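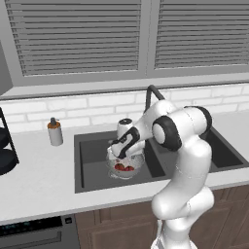 Noodle places near the station in Midberg, one evening only

nyounis
Passing through Midberg in May, arriving at 6 pm, leaving early the next morning. Budget is 70 for two including drinks. Agudelo is booked out. Is the noodle counter on Prevbridge worth the walk?

codeck_sal
Yes. Order the hand-cut noodles in lamb broth. Portions are large. They stop seating at 8:30, so go straight from the train. Two of us paid 64 last spring with one beer each.

tannin164
Disagree on the hand-cut. Thickness varies too much and the thin ends go soft in the broth. The pulled noodles are more consistent. Skip the dumplings, which are frozen.

codeck_sal
The dumplings are not frozen. Salma Ghoneim's write-up covers the kitchen and she watched them being folded.

tannin164
Her visit predates the second location. I ate there in March and the centers were cold.
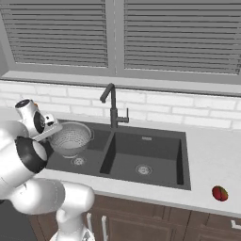 marrowspoon
The soft ends are a draining problem. A kitchen that lifts noodles in small wire baskets can time each portion. Tip a whole batch into a round metal colander, like the one standing in the sink there, and the bottom layer keeps cooking under the top. Ask for the broth on the side.

nyounis
Will they do that at the counter?

marrowspoon
They did for me. No extra charge.

tannin164
Still order the pulled.

nyounis
One of each, then. Thanks. Nawal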